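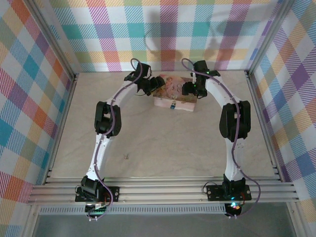

Repacking the seed archive

In December I moved my bean and squash seed out of the hall closet and into the Felier cabinet. The closet ran too warm. Each packet was weighed, relabeled and entered in the spreadsheet, 1207 g in total, of which 891 g is beans.

Packets older than nine years go to Zawadi Mollel for germination tests - ten seeds on a damp paper towel, counted after a week. Anything under 60 percent gets replanted first.

Silica gel is changed every two months. Squash still needs a second pass on the labels.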